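Polar fleece

Polar fleece is a soft, napped knit fabric, in most cases made from polyester. It is used for jackets, blankets, hats, gloves, linings, pet bedding and seasonal goods. The fabric is light for its thickness, holds air well and keeps much of its warmth when damp. It is usually sold simply as "fleece," a name that once referred only to the wool coat of a sheep.

Fleece should not be confused with sweatshirt fleece, which has a smooth face and a brushed back and often contains cotton, or with felt, which is made by matting fibers together without knitting or weaving them.

Manufacture

Most fleece starts as polyester yarn. The polyester is melted, pushed through small holes to form filaments, and then stretched, crimped and spun. Part of the supply comes from recycled drink bottles, which are sorted, washed, chopped into flakes and melted again.

The yarn is knitted on circular machines into a tube of cloth with loops on one or both sides. After dyeing, the cloth passes over rollers covered with fine wire bristles. The bristles pull up the loops and break many of them, raising a layer of loose fiber ends called the nap. A shearing machine then trims the nap to an even height. Some mills add a finish that slows the formation of pills, the small balls of tangled fiber that appear with wear.

The order of these steps varies. Printed fleece is often printed before the final napping, which softens the edges of the pattern.

Weights and types

Fleece is graded by weight, given in grams per square meter in most countries and in ounces per square yard in the United States. Microfleece is the thinnest kind in common use and is worn next to the skin or as a lining. Midweight fleece, near 200 grams per square meter, is the usual choice for pullovers and throws. Heavier grades are used for outerwear and tend to be stiff at the seams.

High-pile fleece has longer fibers left on one side and is sometimes sold as sherpa. Bonded fleece joins two layers, at times with a windproof film between them. Grid fleece is knitted with a pattern of raised squares, which saves weight and lets moisture pass through the gaps.

Sewing and use

Because fleece is knitted and its fibers are tangled, a cut edge does not fray. Blankets and scarves can be made with no hem at all, and the fabric is often suggested for beginners. It stretches more across the width than along the length, and patterns are normally laid out with the greater stretch going around the body.

Sewing guides recommend a ballpoint or stretch needle, a longer stitch than is used for woven cotton, and light pressure on the presser foot. Bulky seams can be trimmed or topstitched flat. The fabric should not be pressed with a hot iron, as the fibers can melt or take on a permanent shine. Pieces need to be cut with the nap running the same way, or the panels may look like different shades of one color.

Low cost and bright dyes have made fleece common in holiday goods, where a band or trim in a second color is often used.

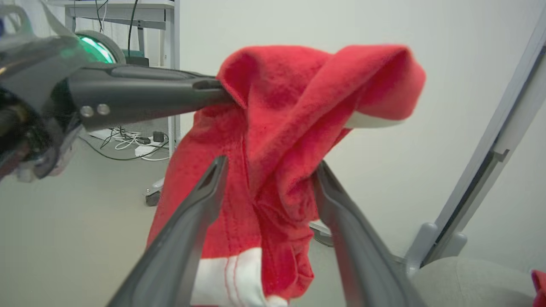

Red fleece with white trim. Two lines of red stitching cross the white band at a seam.

Care

Fleece is machine washable. Labels generally call for water no warmer than 40 degrees Celsius and a low dryer setting or line drying. Turning an item inside out reduces wear on the outer nap. Fabric softener leaves a coating that mats the fibers and makes them less able to carry moisture away from the skin. Matted areas can be partly restored with a soft brush once the cloth is dry. Pills are removed with a fabric shaver or a comb.

Dark fleece attracts lint and pet hair because polyester builds up a static charge in dry air.

Safety and environment

Untreated polyester fleece can melt when it burns, and molten fabric can stick to the skin. Rules on children's sleepwear in several countries limit the fabrics that may be used or require them to pass flame tests.

Washing releases small fibers, a form of microplastic, into waste water. The amount depends on the age and construction of the garment, the type of machine and the length of the cycle. Treatment plants capture many of these fibers, but some reach rivers and the sea, and others end up on farmland in treated sludge. Filters fitted to washing machines, washing bags and fuller loads all reduce the amount released.

See also

Brushed fabric
Felt
Microplastics
Polyester
Velour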